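Tromora Talk > Social Media > Pages and Groups

Group posts reaching almost no members

yurt_dweller9
Posted Oct 20, 2018
I run a hobby group with 643 members. Until February a normal post got 200 views in a day. Now I'm lucky to see half of that. Same people, same kind of posts. Did a setting change?

plainjane_k
Check whether your members have notifications set to Highlights. Mine were switched to that and most never changed it back. Ask them to pick All Posts.

Wakent
I don't think it's notifications. The feed ranks by comments now. A post with no replies in the first hour sinks. Ask a question at the end of each one and see what happens. 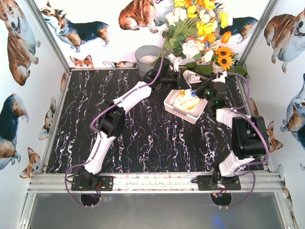

I tried it on my own group for 9 days and the posts with a question did better every time. The link posts did worst. If you have to share a link, put it in the first comment.

plainjane_k
The link in the comment thing is a myth. I've done it both ways and saw no difference. Also, half the groups I'm in end every post with "thoughts?" and I've muted them all.

Wakent
Your group is a buy and sell group though. People go there on purpose.

yurt_dweller9
Mine is mostly chat, some links. I looked and my own notifications were on Highlights — I never set that. I'll post a how-to for the members tonight and try the questions next week.

rikuvlow
Pin the how-to or they won't see that either. And view counts only show for groups under a certain size, so write yours down while you still have them.

yurt_dweller9
Didn't know about the size limit. Pinning it now, thanks.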